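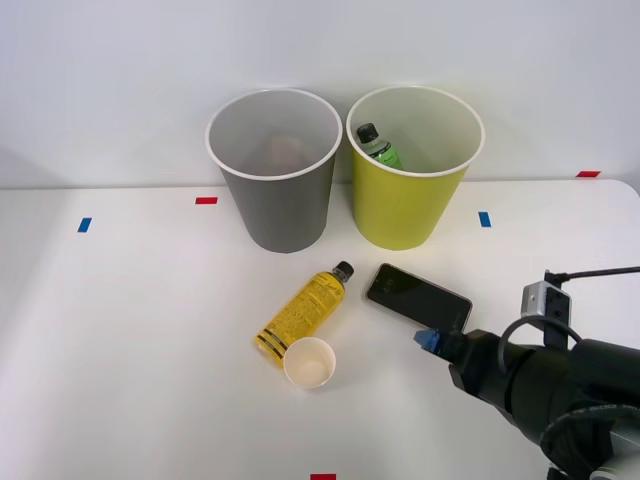
About Skulow

Search this site Search Go

By Idrisa Magesa
25/02/2024

Hi, I'm Idrisa, and I run Skulow, a small language school above a bakery on Widmer Street. We teach evening classes to grown-ups, mostly people who took Spanish or French in high school and remember how to ask for the library and very little else. That was me, too, so no judgment!

I started the school after my old job at a travel agency went away. I had a folding table, a borrowed whiteboard and two students, one of whom was my neighbor (she paid in tomatoes that first July, and they were very good tomatoes). We now run 11 classes a week in Spanish, French, Portuguese and Swahili. The Swahili class is mine and I'm not giving it up.

Our classes are small and pretty noisy. You'll be talking in the first five minutes, badly, along with everybody else. We do grammar, but usually after you've bumped into it and gotten annoyed. If you love verb charts, ask me, I have a binder -- a big one. 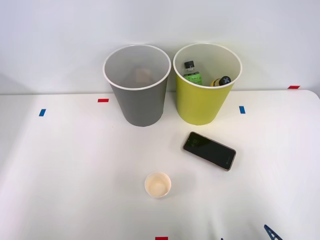

Do I need to take a placement test?
We skip the test and have a short chat with you on the phone, then you sit in on a class for free and see if it feels right. You can switch levels any time in the first three weeks.

We use a course book called Henduveo for the beginners, and after that your teacher picks the readings. The Portuguese group is halfway through a detective novel right now and they get very cross if anyone reads ahead. There's also a lending shelf by the stairs with almost 50 novels on it, plus a pile of old magazines that I keep meaning to sort.

A term is ten weeks. We don't do contracts, and if you have to miss a class you can make it up in another group at the same level. Parking is in the lot behind the bakery, free after six. The front door sticks, so give it a good push.

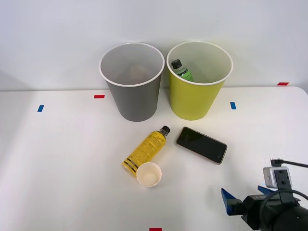

Gray bin and its yellow-green neighbor, side by side.

Once a year we put on Brerneo, our open evening, where every class does a song or a skit and people bring way too much food. Last year the French group did a whole courtroom drama -- with wigs! Come along even if you've never taken a class with us.

Comments

Dottie R.
I was in the Tuesday-night French bunch before you changed the schedule. Still have my wig.

marlonk
Is the Portuguese class full for spring? My wife wants to join but she can only do late starts.

Idrisa Magesa
Two spots left in the late one, marlonk. Have her call me and I'll hold one.

P. Enright
You're right about the door. Took me two tries.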